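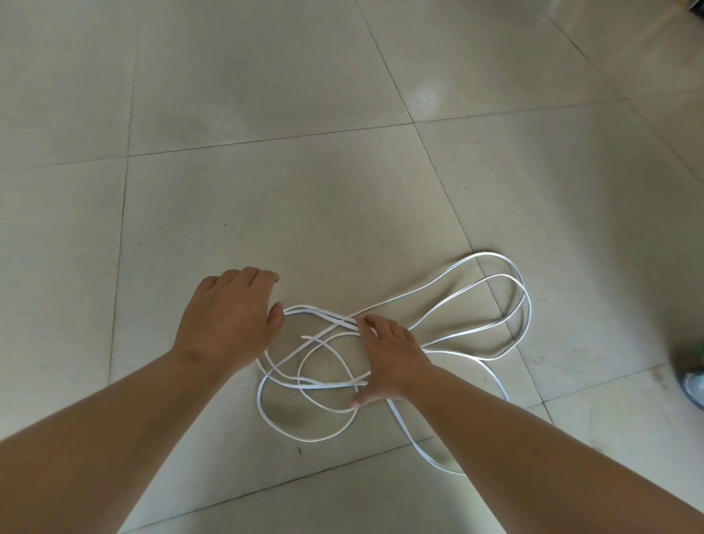 The case for leaving cord handling to people is usually made on the wrong grounds. Managers say the machines cannot do it yet, and operators say the machines will never do it. Both statements are about the machine. My concern is with what happens to the rest of the job when everything around the handling step has been automated and the handling step has not.

At Boltine, where I was a process engineer for 7 years, we cut, coiled, tied and bagged braided cord for boat fittings and awnings. Cutting was automated first. A servo feed pulls cord from the spool, an encoder reads length, a hot blade cuts and seals. Bagging and labeling came next. Between the two sat the coil-and-tie stations, and they are still staffed by hand.

The reason is technical. A rigid part has a position and an orientation, and once those are known the grip can be planned. A length of cord has a shape, and the shape changes each time it is touched. Strands hide other strands. A free end may lie on top of the pile or run underneath three crossings. An operator resolves this with a flat palm on the crossings and a light pull on one strand, feeling for which loop moves. Much of the information in that pull is force, and a vision system has no access to it.

Before the cutter was installed, one operator did the full sequence: measure, cut, coil, tie, bag. Cycle time was 90 seconds for the standard length. A good part of that was spent walking to the spool, reading the order and fetching bags. When those tasks were removed, the time study recorded them as waste eliminated. In ergonomic terms they were recovery time. The fingers and wrists were at rest while the legs moved. After the change the same operator performed coil and tie continuously, and the hands got no rest between units.

Sigrún Kvaran, who ran the second shift, raised this in the first month. Her request was plain: rotate people between the tie stations and the cutter. It was refused on the grounds that the cutter was a skilled position with a separate pay grade. So the arrangement left one person watching a machine with nothing to do with their hands, and a row of people doing nothing else with theirs. I signed off on that layout. The line balance looked very good on paper.

There is a second effect, and I have seen less written about it. When one person did the whole job, a tangle was their own. They knew how the cord had come off the spool and could often guess where the twist was. With the automatic feed, cord arrived in a bin at a fixed rate. If the feed tension was off, every length came out with a set in it, and the tie stations absorbed the fault. The cutter's display showed 2345 good cuts for the shift. The cuts were good. The trouble downstream was not measured, so the records put it down to slow operators.

Jytte Norðdahl kept a notebook of bad bins with the time and the spool number. It was the most useful process data we had, and it came from the only part of the line without a sensor. When the feed was finally retuned, her notes were the basis for it. Her job description still reads "manual assembly."

I am in favor of automating this work. Boltine has since tested a tying cell with 2 arms, and it manages stiff cord in a known coil. Soft braid in a loose pile is harder, and it stops often. Each stop needs a person to reach in, clear the tangle and reset. If the cell is put into production at that stop rate, the tie operators will become tangle clearers, handling only the worst pieces. That is a harder job than the current one, and under the existing pay scale it would be graded lower, as machine tending.

My argument is with the order of decisions. The usual method is to automate the steps that can be automated, then assign people to the remainder. The remainder is whatever the engineer could not solve, and it makes a poor basis for a full-time job. I would start from the station: list its tasks, mark which load the hands and which do not, and refuse any change that leaves only the first kind. Some savings will be lost. At our plant the estimate was about 2 percent of line output, less than we lost to bad feed tension.

Baldur Bjarnason, who took over the line after me, has put the rotation in place and merged the pay grades. He tells me the cutter now gets adjusted more often, by people who have just come from the tie stations and know what the last bin was like.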